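Tyra Hellström had the kettle on before I'd even got my coat off, and we were arguing about wallpaper before it boiled. She's been hanging the stuff for years, and I'd come along on a wet Tuesday to ask why so many of us are scared of it (me included!).

"People think they'll be stuck with it," she said. "They paint everything white and then ring me in March, fed up."

Her own hallway is damask, floor to ceiling, and I'll admit I'd always filed damask under hotel dining rooms. She loves it. "It's a forgiving pattern. A wonky old wall looks far worse in stripes."

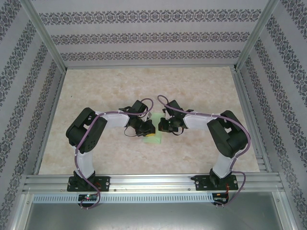 Starting small

So where does a nervous person begin? The downstairs loo, apparently, or inside a cupboard. Tyra's first go was a box room in a rented flat, 12 rolls bought in a sale and half of them hung upside down. "I lived with it for a whole winter," she told me, laughing so much she had to put her mug down.

She's also keen on getting the soft things in early – throws, rugs, cushions – and holding your samples up next to them at different times of day. Mine went straight on the wall under a bare bulb, so that's me told. 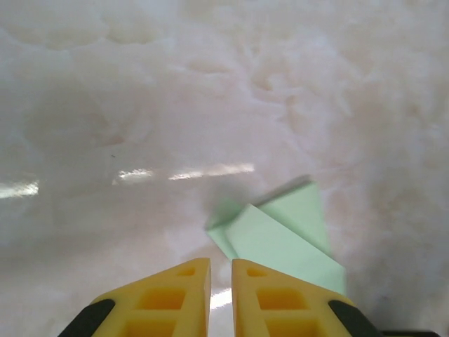 Deep white pile with the light falling across it.

We got on to pale colours, and whether they're a cop-out. "Pale is fine. Pale with a pattern is lovely," she said. "Just buy one more roll than you think, all from the same batch."
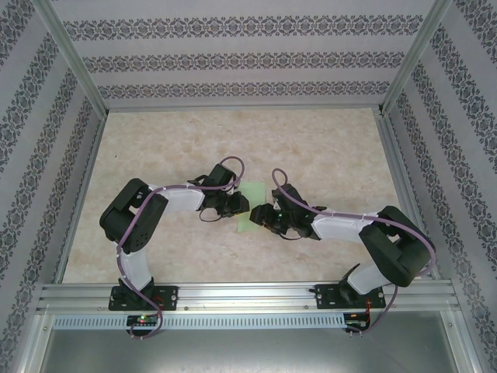
Magnusson disagrees about the extra roll, and says the loft is already full of leftovers from three houses ago. Tyra wasn't having it. "Wait till the radiator leaks," she said, and went off to find the biscuits.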